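The heated towel rail can wait

Every renovation quote I have been sent this year has the same extra page stapled to the back. It's headed "smart package", and it costs more than the tiles.

I'd like to argue for tearing that page off.
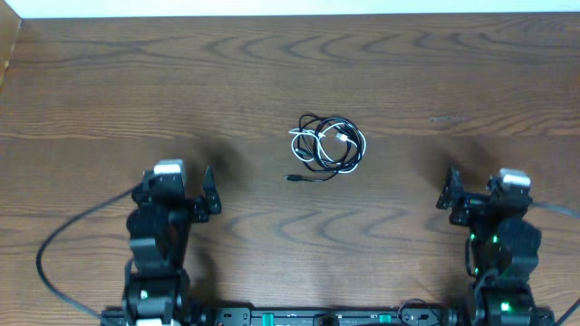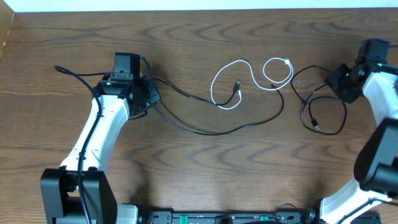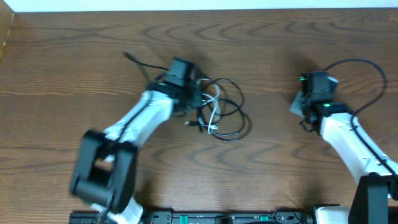
Cables on a wooden table.

PONDDEN, July

The bathroom we wanted was an ordinary one. New shower, new toilet, a vanity with drawers that close, and a fan strong enough to keep mould off the ceiling through a coastal winter. The base quote was fair. Then came the package, at $2,335: a mirror that shows the weather, a towel rail you start from your phone, a shower that remembers your preferred temperature, and a Jerkik hub to make them all talk to each other.

I asked the salesman what happens to the shower when the hub fails. He told me hubs don't fail. I have owned a modem, so I asked again, and he said there was a manual override behind the access panel. The access panel was to be tiled over.

People who sell these things always talk about resale. Buyers expect it now, they say, and a house without it looks tired. I've been through plenty of open homes in Pondden and I have watched what buyers do in a bathroom. They turn on the tap. They look up at the ceiling for stains. They open the cupboard under the basin and sniff. I haven't yet seen anyone ask the mirror for the forecast.

There's also the matter of who fixes it. A plumber will come out for a leaking mixer, and a sparky will come out for a dead fan. Ring either of them about a rail that has lost its connection and you'll be told to contact the manufacturer. Daneshvar, whose rail was on our quote, offers phone support until 4 pm and a call-out fee of $300, which is more than a plain heated rail with a switch on the wall. Ours cost $200. The switch is grey and the rail gets hot.

I will grant the other side one thing. For somebody who can't easily reach a tap or a light, voice control can make a real difference, and I'd pay for it without blinking. That deserves a proper conversation with an installer about what the person needs. It shouldn't be bundled with a weather mirror.

For everyone else, I'd put the money where it gets wet. Waterproofing is dull and you never see it again, so it's the first thing a cheap job skimps on. Ask for the certificate. Ask what fall the floor has. Spend $89 on a decent timer for the fan, which will do more for your paintwork than anything with an app.

Our neighbours over in Stundovo Court took the full package last spring. Their shower is lovely. They have gone back to setting it by hand.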